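Kurs Servicerobotik, Teil 4: Einrichten und Pflege der Zweiarm-Zelle
Handout zur Übung, Kursleitung Binta Onyeka

Dieses Blatt ergänzt die Folien. Bitte lesen Sie es vor der Übung einmal ganz durch, auch wenn Sie schon mit der Zelle gearbeitet haben. Die Reihenfolge der Schritte hat sich seit Juli geändert.

1. Vor dem Einschalten

Der Hauptschalter bleibt aus, bis beide Arme in der Ruhelage sind. Prüfen Sie die Kabel an den Handgelenken mit der Hand. Das Kabel muss eine freie Schlaufe bilden und darf bei keiner Drehung gespannt werden. Ist die Schlaufe zu kurz, lösen Sie den Halter und schieben das Kabel nach; ziehen Sie nicht am Stecker. Danach tragen Sie im Zellenbuch den Stand des Betriebsstundenzählers ein. Beim letzten Kurs stand er auf 366.

2. Greifer und Werkzeug

Die Greifer werden mit dem Programm Detik eingestellt. Für runde Stiele benutzen wir das Profil 238, für flache Griffe das Profil 2. Diese zwei Profile darf man nicht verwechseln: Mit dem falschen Profil schließt der Greifer zu weit, und der Stiel dreht sich beim Fegen. Das Werkzeug wird immer bei langsamer Fahrt übergeben, und die zweite Person steht am Not-Halt.

3. Probelauf am Boden

Beim Probelauf hält der linke Arm den Besen und der rechte die Kehrschaufel. Zuerst wird der Besen auf den Boden gesetzt, erst dann bewegt man die Schaufel. Achten Sie auf den Winkel des Stiels und auf die Kabel der Arme. Steckdosenleisten und Netzteile am Boden gehören nicht in den Fahrbereich; dieser Bereich wird in Detik als gesperrt eingetragen.
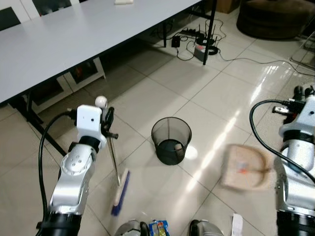

Donnie Rutherford schrieb zu diesem Abschnitt, er würde die Anpresskraft der Borsten vor jedem Lauf neu messen und nicht den gespeicherten Wert nehmen, denn auf glatten Fliesen rutsche der Besen schon bei kleiner Abweichung. Den Vorschlag habe ich übernommen. Die Messung dauert nicht lang und wird ab jetzt von jeder Gruppe gemacht.

4. Pflege

Die Greiferbacken werden nach jeder Übung mit einem trockenen Tuch abgewischt. Kein Lösungsmittel, bitte. Die Backen halten in unserer Zelle bis zu 1.000 Greifvorgänge, danach werden sie paarweise getauscht. Ersatzbacken liegen in der Schublade mit der Aufschrift Hedlund. Die Schrauben zieht man über Kreuz an, zuerst nur leicht, und nach einem kurzen Lauf noch einmal fest.

Wenn ein Gelenk ungewohnt klingt, wird nicht weiter gefahren. Notieren Sie die Nummer des Gelenks und die Stellung des Arms, und melden Sie es mir.

Aufgabe bis zum nächsten Mal: Beschreiben Sie auf einer halben Seite, wie Sie den Wechsel vom Besen zu einem anderen Werkzeug einrichten würden. Abgabe im Ordner Lasov, bis 18 Uhr.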